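Rule Eleven

The rulebook at Purnero is 81 pages long, and I'm the only person on the night shift who has read it twice. I'm not bragging! The first time was because I'd just started and I was scared of getting fired, and the second time was because of the sweater.

I should back up. I check cells for a living. I walk the row at Flornholm with a tablet, and at each station I tick the boxes: floor clear, cables free, lights green, garment matches the ticket. Then I sign my initials and move on to the next one. It's a pretty good job if you like walking and you don't mind the hum, and I've gotten to like the hum.

Rule 11 is the one everybody skips. It says that when two arms have hold of one piece of clothing, the inspector shall not reach in, shall not talk the arms through it over the operator channel, and shall wait until one side lets go. That's all of it. It doesn't say how long to wait. The Rattanakul rules, which we used before these, gave you 4 minutes and then you could hit the stop, and people still bring that up at lunch like it was a golden age.

So one night in January I get to the last cell on the row, a little after two in the morning, and the ticket says 1309, tan, fold and stack. And I stand there with my thumb over the tablet. 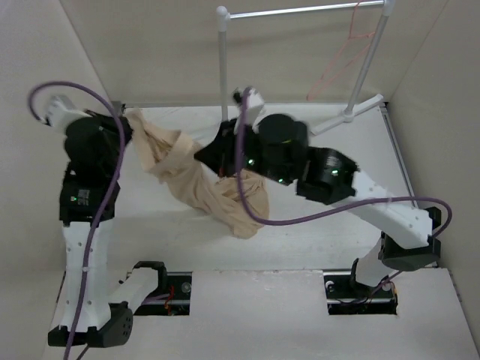 I had my boxes to fill in, and I did them in order, because doing things in order keeps me calm. Lights green, yes. Cables free, well, they had plenty of slack, so yes. Garment matches ticket – it was tan, I'd give it that much. Then I got to the box that says "Work proceeding normally" and I didn't know what to put.

You have to understand, I grew up with a sister. I know what it looks like when two parties want the same sweater (the one I'm thinking of was green, and the neck never did go back to its old shape). My whole body wanted to say let go, you're going to ruin it. I had the channel open and everything. I could hear my own breath in the headset.

And then I thought about whoever wrote Rule 11. Somebody sat at a desk at Purnero and typed "shall wait," and I'd bet money they'd already tried the other thing. You talk to one side, and it stops, and the other side doesn't know why it stopped, and now there are three of you in the argument.

I closed the channel. I stood with my hands behind my back like I was in a museum. I counted the hum, which goes up a little every so often if you listen for it, and I lost track almost right away and started over.

The left one let go first. It opened up and backed off a few inches and stayed there, and the cloth swung over to the other side and hung. Then the right one lowered the whole thing to the floor panel, slow, and they both started again from the hem.

I wrote "Yes" in the box. In the notes field, where I've never once written anything, I put "Waited." The Hiven people read those notes in the morning and I figured they'd have questions.

On my break I called my sister. It was almost three where she lives too, and she picked up anyway and said what's wrong, and I asked her if she still had that green sweater.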